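Artificial Flower Library - Frequently Asked Questions

The Artificial Flower Library is operated by Brolia Community Lending and supplies artificial stems, bunches and vases to residents, care homes, halls and places of worship. The answers given on this page apply to all loans from the Brolia branch. Borrowers using the Vidov branch should note that its opening hours and collection point differ and are posted at that branch.

Who may borrow from the library?

Any person aged 18 or over who holds a current Brolia membership may borrow. Organizations may hold a membership in their own name, provided that one person is nominated as the responsible borrower. Membership is confirmed at the counter on presentation of photo identification and proof of address.

What does the collection include?

The collection holds more than 2,000 stems. The larger part consists of chrysanthemums, carnations, roses and daisies in white, cream, yellow and pink. Foliage is catalogued separately and includes fern, eucalyptus and mixed greenery. Seasonal colours, among them the deep reds and golds requested for autumn services, are released in September.

Vases are available in ceramic and glass. Borrowers may also use their own.

How long is the loan period?

The standard loan period is 3 weeks. A loan may be renewed once, by telephone or at the counter, unless another member has placed a hold on the same items. Holds for weddings and funerals take priority over renewals.

Is there a charge?

Loans of up to two bunches and one vase are included in the membership fee. Larger loans attract a handling charge, which is quoted when the request is made. A refundable deposit applies to any loan intended for a public event.

Are the flowers supplied already arranged?

No. Stems are supplied in bunches, tied at the base, and borrowers are expected to arrange them on site. Members who require a finished arrangement may contact Rajeshwari Nadar, Collections Coordinator, who maintains a list of members willing to assist.

How should a bunch be prepared before it goes into a vase?

Most artificial stems are flattened in storage. Open each bloom by hand, working from the outer petals inward, and bend the wired leaves away from the stem. Blooms on long stems should be shaped last, as they catch easily on their neighbours. Wired stems may be bent to shorten them. They must not be cut. A cut stem is treated as a damaged item under the lending terms.

Which vase is suitable for which bunch?

The neck of the vase matters more than its height. A narrow neck holds a small bunch upright without any filling, but it will accept only a limited number of stems, and forcing a thick bunch into it may chip the rim. Borrowers are asked to test the fit by resting the stems lightly at the opening before pressing them down. If there is resistance, remove the foliage first, place the flowers, and return the greenery one piece at a time.

Small ceramic vases are light and may tip under a full bouquet. Clean gravel may be placed in the base for stability. Sand is not permitted - it lodges in the stem ends and cannot be fully removed.

Can two bunches be combined in one arrangement?

Yes, provided that they can be separated again on return. Each bunch carries its own catalogue number and must come back complete. It is advisable to lay both bunches on the table and decide on the principal colour before placing anything.

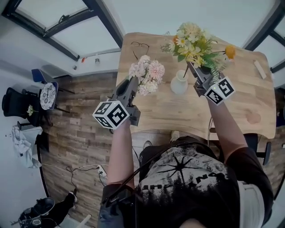
Where one bunch is noticeably fuller than the other, the fuller bunch should be placed first and allowed to settle. The smaller one can then be added at the front or to one side, with its blooms slightly lower. Pale pink and white sit comfortably beside yellow and cream, although members arranging for a formal service generally prefer to keep to one colour family. If the vase will not take both, a second vase may be requested at no additional charge, subject to availability.

May water or scent be added?

Water must not be added. It corrodes the wire and marks fabric petals. Scented oils and sprays are likewise excluded, out of consideration for later borrowers with sensitivities.

How should the flowers be cleaned?

Borrowers need only remove loose dust with a soft brush or a hair dryer on its cool setting. All further cleaning is carried out by the library on return. Please do not wash any item in a sink or dishwasher, including vases, some of which have been repaired.

What happens if an item is lost or damaged?

Damage should be reported when the loan is returned. Minor faults such as a detached leaf or a loose petal are repaired without charge, and any loose pieces should be kept and handed in. Lost bunches and broken vases are charged at replacement cost. Disputes concerning a charge may be referred in writing to Cameron Lennox, Manager, Lending Services.

Does the library accept donations?

Artificial flowers in clean condition are accepted at the counter during opening hours. Items with glitter, fixed scent or built-in lighting cannot be accepted. Vases must be free of cracks.

How are loans returned?

Loans must be returned to the counter in the box in which they were issued. The after-hours chute is for books only. Boxes received before 3 p.m. are checked in on the same day, and the deposit, where one was paid, is released once the contents have been confirmed against the loan sheet.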